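Print | E-mail
Reading time: 5 min

3.2 The laundry corner

I wanted a spot where clothes pile up the way they do at home, so Zhenhua Ding and I put a basket by the sofa and let it be (September, no AC, fun!).

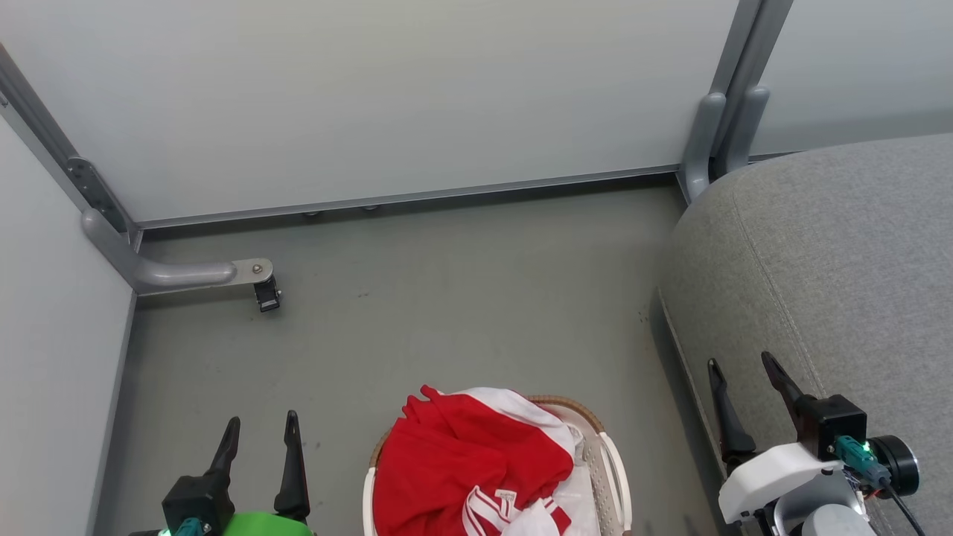 We asked 30 people where their laundry waits before it gets folded, and 16 said next to a couch.

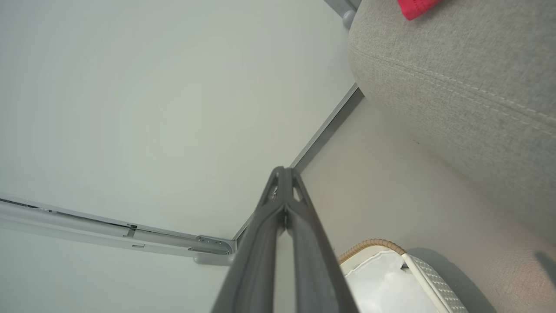
Mohammed-Awal Ankrah thought plain walls would help, and I came around to his view.
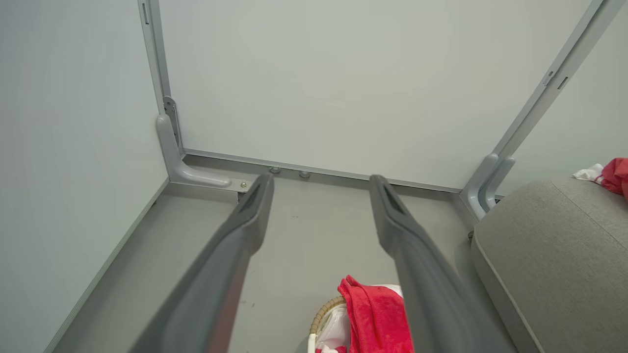 Figure 3. Back wall panel and metal posts.

This site uses cookies. OK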